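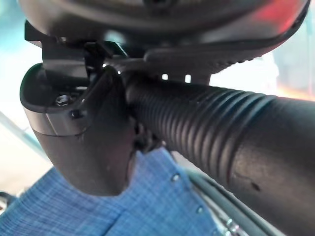 *Reading time: 2 minutes*

## 3.2 The wheelchair and its place beside the bed

The folding wheelchair is a common piece of equipment in small care homes, but its textile parts receive little attention in the literature. In the survey at Plostdale we examined the fabric and its fastening first, and the metal parts after. The blue fabric is fixed with small metal rivets (Figure 1), and we consider this line the most important one for inspection, as the load of the sitting person passes through it. Vasseur, who prepared our inspection form, gives it 15 points to check on each chair, and the fastening line takes the first four of them.

The second question was the position of the chair in the bedroom. In the arrangement of Figure 2 the chair stands between the bed and the open part of the floor, with its front toward the white bedside cabinet.

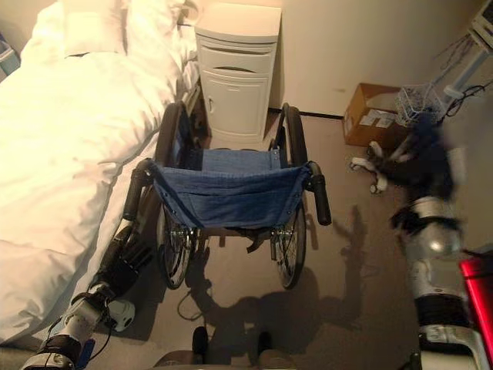

Such a position keeps one large wheel close to the bed. For the transfer of a person this short distance is welcome, but a duvet which drapes down at the side can come near to the spokes. We therefore recorded the bedding together with the chair, and also the box and cables kept along the wall. The form does not give a score to these objects. It has only a line for remarks.

The push handles were assessed separately, from behind the chair (Figure 3). From this side the sling of the backrest is also easy to judge, and a slight sag in the middle was accepted by us as normal.
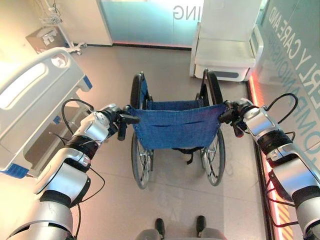 A strap which hangs below the seat was noted in the remarks, with its side and its free length. The same form was later used in Clultham without changes. The limits for sag are discussed in Section 3.3.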